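Adoja Dankwa's Trundport build enters its second stage
Members of the Flincombe shared workshop met Adjoa Dankwa on Saturday, August 17, 2024, to discuss her two-arm kitchen project.
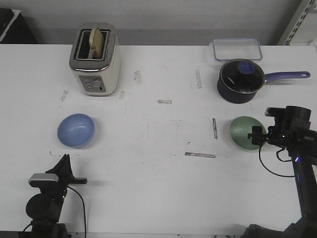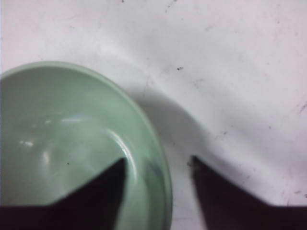

Ms. Dankwa began Trundport at home and moved it to Flincombe after 8 months. "I wanted arms that could set a breakfast table," she said. The green bowl remains her preferred test — "a finger has to go inside the rim and the other outside, with little room for error." Fingertip revisions are planned for September.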